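Towel arms in the linen room — staff FAQ
Updated March 10, 2022

Questions keep coming so putting the answers in one place. Ask Rania Zaki if yours isn't here.

Am I losing my job?
No. No cuts tied to this. Two folding spots move to sorting and stain check, same pay grade.

Who moves?
Volunteers first. Sign up with Tarek by the end of the shift week. If we get more than two names, goes by seniority.

What do the arms do?
Towels only for now. Sheets, robes, anything with buttons or ties — still by hand.

Will my quota go up?
Not for hand folders. Arm output is logged seperately and doesn't count for or against you.

Do I need training?
Yes if you work in that row. 5 hours, paid, split over two shifts. Bouchra Badawi runs it.

Can I reach in to fix a towel?
Not while it's running. Hit pause, wait for the light, then reach. Same rule for supervisors.

What does it start from?
A heap, same as you get. You don't need to flatten or square anything up before it goes on the table. Labels can be any side up.

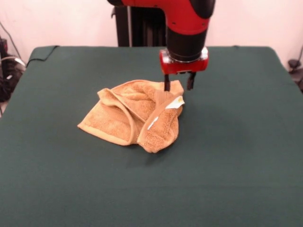 Tan terry towel on the green table, gripper at the right side.

It dropped one / folded it crooked. Now what?
Put it in the refold bin and make a tick on the sheet. Dont fix it quietly, we need the count.

Who decides about sheets?
Not decided. Meeting in July, floor staff get 2 seats. Américo Salgado is taking names.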